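공용 주방 소형 가열기기 사용 및 관리 안내

8월 개정 | 작성: 클라카우(Clarkau) 생활관 시설운영팀, 아파레시다 바스콘셀루스

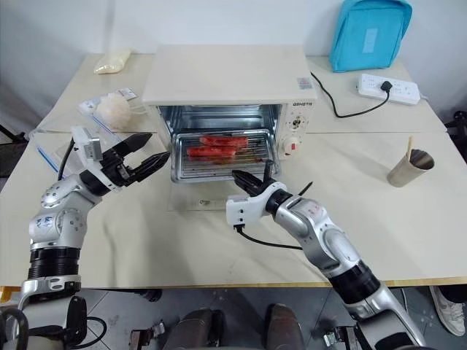
1. 목적과 적용 범위

본 안내문은 클라카우 생활관 각 층 공용 주방에 비치된 미니 오븐, 토스터, 전기포트, 전자레인지의 올바른 사용 방법과 청소 및 점검 절차를 정한 것입니다. 생활관에 거주하는 모든 입주자와 단기 체류자, 행사 목적으로 주방을 대관하는 외부 단체에 동일하게 적용됩니다.

개인이 반입한 가열기기는 본 안내문의 적용 대상이 아니며, 별도의 반입 신고 절차를 따라야 합니다. 신고되지 않은 기기는 객실과 주방 어느 곳에서도 사용할 수 없습니다. 신고 방법은 제9항을 참고하시기 바랍니다.

2. 사용 전 확인 사항

기기를 사용하기 전에 다음 사항을 순서대로 확인하십시오.

가. 전원 플러그가 벽면 콘센트에 직접 연결되어 있는지 확인합니다. 멀티탭에 연결된 가열기기를 발견한 경우 사용하지 말고 플러그를 분리한 뒤 시설운영팀에 알려 주십시오.

나. 전원 코드의 피복이 벗겨지거나 눌린 부분이 없는지 살펴봅니다. 코드가 싱크대 가장자리나 기기의 뒷면에 닿아 있으면 위치를 옮깁니다.

다. 기기 윗면에 올려진 물건이 없는지 확인합니다. 행주, 종이 포장재, 비닐봉지, 플라스틱 용기는 반드시 치운 후 사용합니다.

라. 기기의 옆면과 뒷면이 벽이나 다른 물건에서 충분히 떨어져 있는지 확인합니다. 필요한 간격은 기기마다 다르므로 주방 안쪽 문에 비치된 제조사 설명서의 수치를 따릅니다.

마. 내부에 이전 사용자의 음식물이나 부스러기가 남아 있는지 확인합니다. 남아 있는 경우 먼저 제거한 뒤 가열을 시작합니다.

공용 주방의 콘센트 회로는 허용 용량이 2000W로 제한되어 있습니다. 같은 회로에 연결된 가열기기를 동시에 작동하면 차단기가 내려갈 수 있습니다. 콘센트 덮개에 표시된 회로 번호를 확인하고, 번호가 같은 콘센트에서는 한 번에 한 대의 가열기기만 사용하십시오.

3. 미니 오븐 사용 방법

3.1 예열

조리법에서 예열을 요구하는 경우 내부를 비운 상태에서 문을 닫고 예열합니다. 예열 시간은 기기와 설정 온도에 따라 달라집니다. 예열 중에도 자리를 비워서는 안 됩니다.

3.2 음식물 넣기

음식물은 선반 중앙에 서로 겹치지 않게 놓습니다. 음식물의 윗면이 상단 열선에 닿거나 지나치게 가까워지지 않도록 높이를 확인하십시오. 가열 중 부풀어 오르는 반죽류는 여유를 두고 배치합니다.

기름이나 수분이 나오는 음식물을 조리할 때에는 선반 아래에 전용 받침판을 끼웁니다. 종이 포일은 열선에 닿으면 불이 붙을 수 있으므로 공용 미니 오븐에서는 사용을 금지합니다. 알루미늄 포일은 해당 기기의 설명서에서 허용하는 경우에 한하여 사용하되, 내부 벽면 전체를 덮는 방식으로 사용해서는 안 됩니다.

3.3 가열

타이머는 필요한 시간에 맞추어 설정합니다. 조리 시간을 정확히 알지 못할 때에는 짧게 설정한 후 상태를 확인하고 추가로 가열하십시오. 냉동식품은 포장을 완전히 벗긴 다음 포장지에 기재된 조리 방법을 따릅니다.

육류와 육가공품은 겉면의 색만으로 익은 정도를 판단하지 마십시오. 각 층 주방 서랍에 조리용 온도계가 비치되어 있으며, 사용 전후에는 탐침을 세척해야 합니다. 온도계는 음식물의 가장 두꺼운 부분에 꽂아 측정합니다.

3.4 꺼내기

가열이 끝나면 전원을 끄고 마른 오븐용 장갑을 착용합니다. 젖은 장갑이나 행주는 열을 빠르게 전달하므로 사용할 수 없습니다. 문을 연 뒤에는 얼굴을 가까이 대지 말고, 내부의 뜨거운 공기가 빠져나갈 때까지 잠시 기다리십시오.

선반은 수평을 유지하면서 천천히 당깁니다. 꺼낸 선반과 받침판은 조리대 위의 내열 받침에 올려놓아야 하며, 싱크대에 넣고 바로 찬물을 붓는 행위는 삼가십시오.

4. 기타 기기 사용 방법

4.1 토스터

빵 이외의 식품은 넣지 않습니다. 버터나 치즈를 바른 빵은 토스터가 아닌 미니 오븐을 이용하십시오. 빵이 걸린 경우 플러그를 분리하고 기기를 완전히 식힌 다음 나무집게로 꺼냅니다. 금속 포크나 칼을 넣어서는 안 됩니다.

4.2 전기포트

물만 끓일 수 있습니다. 라면, 우유, 차 티백을 포트에 직접 넣는 사례가 반복해서 접수되고 있으므로 특별히 주의하여 주시기 바랍니다. 물은 최소선과 최대선 사이로 채우고, 사용 후 남은 물은 비웁니다.

4.3 전자레인지

금속 용기, 금속 장식이 있는 그릇, 밀폐된 용기는 사용할 수 없습니다. 껍질을 벗기지 않은 달걀도 가열해서는 안 됩니다. 액체류는 가열 후 갑자기 끓어오를 수 있으므로 중간에 한 번 저어 주십시오.

5. 사용 후 청소

사용자는 기기가 식은 직후 본인이 사용한 부분을 청소해야 합니다. 절차는 다음과 같습니다.

1) 플러그를 분리하고 기기가 완전히 식을 때까지 기다립니다.
2) 선반, 받침판, 부스러기 받이를 분리합니다.
3) 분리한 부품을 중성세제와 부드러운 수세미로 씻고 물기를 닦습니다.
4) 내부 벽면은 물기를 꼭 짠 천으로 닦습니다. 열선에는 세제를 뿌리거나 수세미를 대지 않습니다.
5) 문과 손잡이, 조절부를 마른 천으로 닦습니다.
6) 부품을 원래 위치에 끼우고 문을 닫습니다.

눌어붙은 음식물은 따뜻한 물에 적신 천을 잠시 덮어 불린 뒤 제거합니다. 철 수세미와 연마제, 염소계 표백제는 내부 표면을 손상시키므로 사용할 수 없습니다. 기기 본체를 물에 담그거나 흐르는 물에 씻는 행위도 금지합니다.

6. 정기 점검

시설운영팀은 매주 일요일 오전 9시에 공용 주방의 가열기기를 점검합니다. 점검이 진행되는 동안 해당 층의 주방은 사용할 수 없으며, 점검이 끝나면 출입문의 표지가 교체됩니다. 점검 담당자는 비센테 트론코소입니다.

점검 항목에는 코드와 플러그의 손상 여부, 문의 여닫힘 상태, 타이머와 온도 조절기의 작동, 부스러기 받이의 청결 상태가 포함됩니다. 이상이 발견된 기기에는 사용 중지 표지를 부착합니다. 표지가 부착된 기기는 외관상 문제가 없더라도 사용하지 마십시오. 입주자가 임의로 표지를 제거한 경우 생활관 규정에 따라 주방 이용이 제한될 수 있습니다.

7. 이상 발생 시 조치

7.1 연기 또는 타는 냄새

즉시 전원을 끄고, 손이 안전하게 닿는 경우 플러그를 분리합니다. 미니 오븐과 전자레인지의 문은 열지 마십시오. 연기가 멎은 뒤에도 충분히 식을 때까지 문을 닫아 둡니다.

7.2 화재

기기 내부에서 불꽃이 보이면 문을 닫은 상태로 전원을 차단하고 주변 사람에게 알립니다. 전기기기에 물을 부어서는 안 됩니다. 불꽃이 기기 밖으로 번지거나 연기가 짙어지면 진화를 시도하지 말고 비상벨을 누른 후 대피하여 119에 신고하십시오.

7.3 화상

화상 부위를 흐르는 시원한 물로 식히고, 붓기 전에 반지나 팔찌를 제거합니다. 얼음을 직접 대거나 된장, 치약 등을 바르지 마십시오. 물집은 터뜨리지 않습니다. 화상 부위가 넓거나 얼굴, 손, 관절에 화상을 입은 경우에는 의료기관의 진료를 받아야 합니다.

7.4 차단기 작동

차단기가 내려간 경우 입주자가 직접 올리지 않습니다. 사용 중이던 기기의 플러그를 모두 분리하고 시설운영팀에 연락하십시오. 야간에는 1층 안내실의 당직 근무자가 접수합니다.

8. 고장 신고 방법

고장 신고는 입주자 시스템 닌더(Ninder)의 '시설' 메뉴에서 접수합니다. 신고할 때에는 층수, 기기에 부착된 관리번호, 증상, 발견한 시각을 기재하여 주십시오. 증상은 가능한 한 구체적으로 작성합니다. '작동하지 않음'보다는 '타이머를 돌려도 표시등이 켜지지 않음'과 같은 기재가 수리에 도움이 됩니다.

시스템 접속이 어려운 경우 안내실에 비치된 서면 양식을 이용할 수 있습니다. 접수된 건은 이스마엘 게하가 확인하며, 수리 또는 교체 일정은 해당 주방의 게시판에 안내됩니다. 입주자가 나사를 풀거나 덮개를 분리하여 직접 수리하는 것은 허용되지 않습니다.

9. 개인 기기 반입 신고

개인 소유의 가열기기를 반입하려는 입주자는 기기의 제품명, 정격 소비전력, 안전인증 표시를 확인할 수 있는 자료를 첨부하여 닌더에 신고합니다. 소비전력이 회로의 허용 용량을 초과하거나 안전인증 표시를 확인할 수 없는 기기는 승인되지 않습니다.

승인된 기기에는 확인 표지를 발급하며, 표지는 환기구와 발열부를 피하여 부착해야 합니다. 승인된 기기라 하더라도 객실 안에서는 사용할 수 없고 공용 주방에서만 사용할 수 있습니다. 사용 후에는 기기를 식혀 개인 보관함에 넣어 두십시오.

10. 외부 단체의 주방 대관

주방을 대관하는 단체는 사용 책임자 한 명을 지정해야 합니다. 책임자는 사용 시작 전에 본 안내문을 참가자에게 전달하고, 종료 후 제5항의 청소 절차가 이행되었는지 확인합니다. 미성년자가 참가하는 요리 활동에서는 성인이 가열기기를 조작하여야 합니다.

대관 신청과 변경은 노게이라(Nogueira)관 행정실에서 담당합니다. 콘리(Cornley)관 주방은 현재 환기설비 공사로 대관 신청을 받지 않으며, 재개 시기는 게시판을 통하여 별도로 공지합니다.

문의: 클라카우 생활관 시설운영팀 (내선 476) | © 클라카우 생활관. 무단 전재 및 배포를 금합니다. | 맨 위로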